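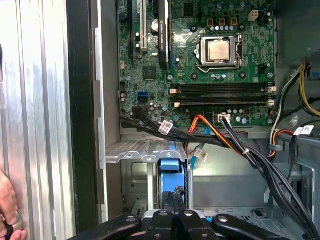

Bhavana Ramasamy wrote:

> Has anyone gotten the Bruteo map pack to load on a dedicated Flando server? Mine starts fine, people can join, and then the first map change kicks everybody back to the lobby. The old download page for the pack gives me a 404 now, so I'm using a copy I had on another drive and I don't know which version it is. I'd love to have it going by Sunday. Also, is the canyon map still as laggy as people used to say?

Sunday, by Sandro Cocco
Reading time: 3 min

Hi Bhavana, hi all,

Yes! I've been running Bruteo on my server since June and I'm so glad somebody else is trying it, it's my favorite thing anyone has made for this game. The lobby kick sounds very much like what I had the first week. The server reads the rotation file from top to bottom, and if one map name in there doesn't match the folder name exactly (capital letters count!) it gives up on the whole list and drops everybody. In my case it was "Sriwong", the canyon map, which was spelled with a small s in the rotation file that came with the pack. I renamed the line, restarted, and we played straight through until 2 in the morning.

To find out which version you have, open the readme in the maps folder and look at the last line. If it says Stultier at the bottom, you have the newer one, with the rebuilt harbor and the night version of the train yard. If there's no name there at all, it's the old one, and I'd be happy to send you mine off list (it zips down small, my mail lets it through).

As for lag on the canyon: much better than it was! The old version had all the birds and the waterfall running for every player all the time. In the new one they only run when you're close. I used to see my ping go over 100 as soon as the fight moved down to the river, and now I sit near 80 with a full server, on the same line and the same settings. If you still get stutter, set the prop limit in the server config to 3 and try again. You lose a few crates and that's it.

One more thing, and then I'll stop. Please try the train yard with the vehicle spawns turned OFF. We did it by accident one night and it's a completely different game, everybody sneaking between the cars, people whispering into their mics for no reason at all. I laughed so hard I missed two rounds.

What's your server name, by the way? I'd like to drop in for a match or two on Sunday evening if you have the slots. And if the kick is still there after you fix the names, post the end of the server log and I'll compare it with mine.

Sandro

Last updated: Sunday, 9:40 pm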